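Ekamard floor notebook
30/04/2019

Long one today, sorry to whoever reads this after me. I wanted to get it down while my shoulders still remember it.

We're on the box-opening task for Besanari again. Target is 1000 good takes before they'll look at a model, and the tally sheet by the stairs says 397. When I started here I was packing orders, period. Now half my shift is packing orders and the other half is showing a machine how I pack orders, and those turn out to be very different kinds of tired. With packing you zone out and your hands get on with it. With the grippers you can't zone out at all, you have to think about every dumb little thing your fingers normally do on their own (who knew I always turn a box before I lift it?).

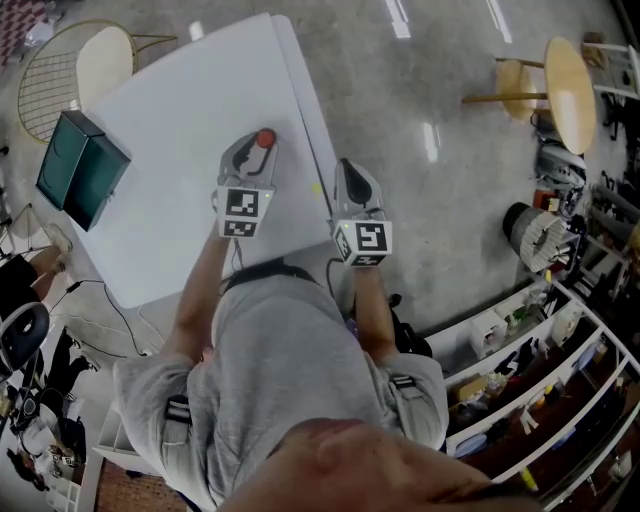

Things I want to change before the next block. The straps need a size chart on the wall, people keep guessing and then spend the first few takes hitching them up. Cables: please run them down toward your own feet before you start, then check them again after every break. And can we agree on what a "bad take" is? I toss anything where I regrip twice. Other people keep those, and I think they may have a point, seeing that real packing is full of regrips. I'll raise it at the Reveck call.

Pace is the other thing. On the old packing bench the number everyone watched was 80 an hour, and I notice we've carried that feeling over here even though no one asked us to. I caught myself rushing this morning and the takes looked awful on playback, all jerky. Slower is fine! I put it on a sticky note on the monitor.

Also talked over lunch about what happens to the bench once the arm can do the easy boxes. Opinions all over the place. A couple of the packers figure it means fewer of us by October. I don't know. What we were told is that the easy boxes go to the arm and we keep the odd shapes, returns and anything that leaks, and I'd like that in writing before I get cheerful about it. The odd shapes are the fun part of the job but they're also the slow part, so if the hourly number stays where it is we're all going to look terrible on paper. Somebody needs to say that out loud to management, and I guess I'm volunteering. 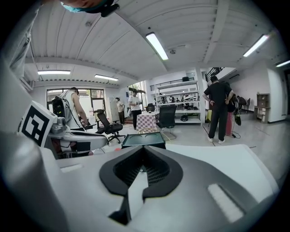
The Alemayehu scheduling sheet has me down for 8 blocks next week, which is too many. I've asked to swap two of them for plain packing, partly for my shoulders and partly so I don't forget how to do it at normal speed.

Small stuff:
- marker cubes: give them a wiggle before each block, tighten if they move
- playback folder is a mess, names all over the place, I'll sort it tomorrow if the morning is quiet
- left/right swap on the gripper labels, still not fixed
- ask about a mat for the table side, standing on concrete is killing my heels

Leaving the tally sheet with whoever has the late block.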